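Household trials: revised working rules from October

The working rules for trials in furnished homes have been revised, and the new version applies to every Plirel session from October onwards. It replaces the sheet that was kept in the Talthorpe office and the separate notes used by the Drernura team. If you have a printed copy of either, please recycle it. The numbering has changed and the old rule 29 no longer exists.

Most of the text will be familiar. The changes fall under speed, clearances, soft items and record keeping.

Speed. The arm limit in any room with domestic furniture is now 160 millimetres per second, measured at the gripper. The previous sheet gave one figure for open floor and another for work near furniture, and teams were reading them differently. There is now one figure for the whole room. It may be lowered by the session lead but may not be raised, including for a demonstration to visitors.

Clearances. Before the arm is enabled, the base must be parked so that the arm can reach the work surface with at least 100 millimetres between its housings and any upright furniture, door or plant. Curtains count as furniture for this purpose. Measure with the arm in its raised position as well as its working position. Several of last year's reports recorded only the second.

Polished and lacquered surfaces. Downward force must be set in software before the first pick and written on the session sheet. A gripper should come down on a glossy top from directly above, and it should lift before it moves sideways. Dragging an object to the edge of a table to make it easier to grip is not allowed on any finish the householder has not agreed to in writing.

Soft and crumpled items. Tissue, cloth and similar light objects are now a category of their own. They may be placed by hand at the start of a run, and after that no one reaches across the table until the arm is held. The operator calls "hold", waits for the reply, and only then moves in. Please use the word itself. "OK" and "wait" have both been misheard on the Bravo channel.

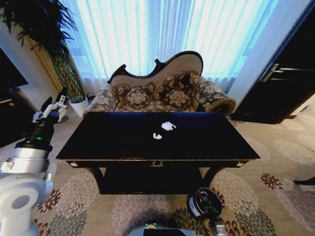

Page last changed: October, revision 161

Clearing small white items from a glossy black table is the standard task for this part of the rules. Both the tabletop and the gold-toned trim on the front of the table fall under the surface rule, so the path of the gripper has to be planned around the front edge as well as the top. A patterned carpet should be noted on the session sheet under "floor".

Record keeping. Sheets go to the Talthorpe office by 5 pm on the day of the session. A stopped run is recorded in the same way as a finished one, with the reason in the right-hand column. Do not leave the column blank if the reason is unknown; write "unknown".

Questions about the new version should go to the Plirel trials desk. Drernura staff can use their usual contact until the end of the month.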